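Packing Line Trials – Progress Report to Clerkura
Prepared by Aled Bowen, Rustton site
11 Nov 2019

Work since the last report has concentrated on the orange bottle of the Tazi set and on how it is covered for shipment. The green table is now the fixed station for this step.
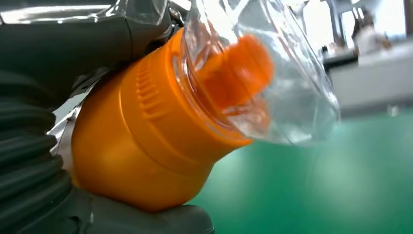
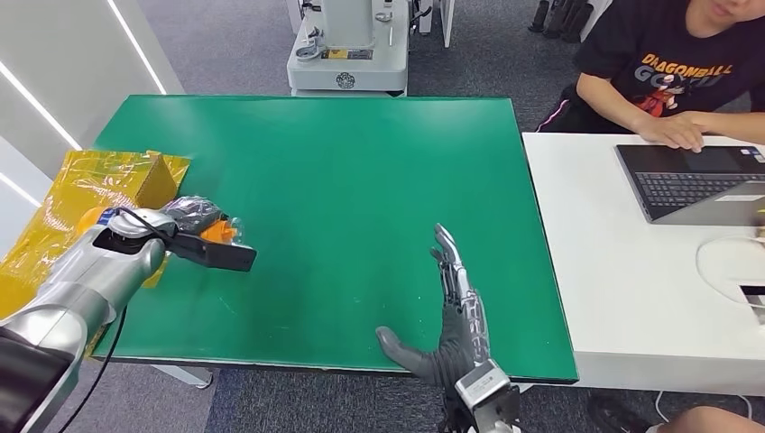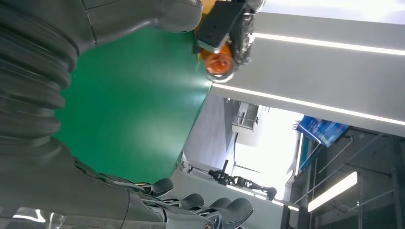
Bottle handling and work surface, Rustton. First view: orange bottle with clear plastic over the neck and cap.

Bottle and covering
The ribbed patch below the shoulder remains the preferred grip area. The clear plastic goes over the neck and cap in one piece. It creases heavily, and the creases throw bright reflections that make the cap harder to check by eye. A less glossy film has been requested from Iviretti. Delivery is expected in 3 weeks.

Outer packing
The tan cardboard box and the yellow wrapping are both kept at the left of the table. The wrapping slides when it hangs over the table edge, so a holder is being made for it. Box size is unchanged from the September order.

Time per bottle
The target is 20 bottles per hour. The present rate is almost 5 below that. Most of the loss comes from opening the clear plastic – placing the bottle in the box adds little.

Open items
Film sample from Iviretti: awaited.
Wrapping holder: drawing complete, part not yet made.
Written procedure for the station: second draft in review.

Spending is within the amount approved for this stage. No additional funds are requested. The next report will cover the film comparison and a repeat of the hourly count.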